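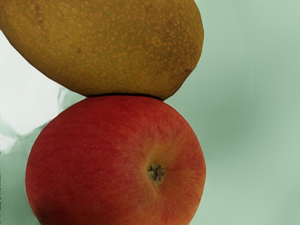
Pear on apple, Zirkitz wrist view, rendered close in.

I have been running the Zirkitz simulation kit since July, mainly to test grasp planning on produce before I commit to the Mekach arm. The fruit pack is an add-on, and I bought it for the skins. The speckles on the pear and the streaks around the apple's calyx stay sharp at close range, so a detector gets something like real texture to work with.

Setup took most of an evening. The installer wants its own Python environment and fails silently if the path has a space in it. After that, loading a scene takes 6 seconds on my desktop.

I ran 700 grasp attempts with the default settings, and 313 held through the lift. Most of the failures were slips on rounded surfaces. Raising the contact solver to 100 iterations helped, but it also cut the speed by nearly half. Friction is set per object, and the manual gives no units for the damping term. Rangi Faulkner posted a table of working values on the Plamora forum, and I used those for the second batch.

Complaints: segmentation masks bleed by a pixel or two where objects touch, and the log files do not record the random seed. I now write the seed out myself at the start of each run.

I have not tried the Woo plugin for soft contact yet. It needs a newer driver than mine, so that will wait until I rebuild the machine.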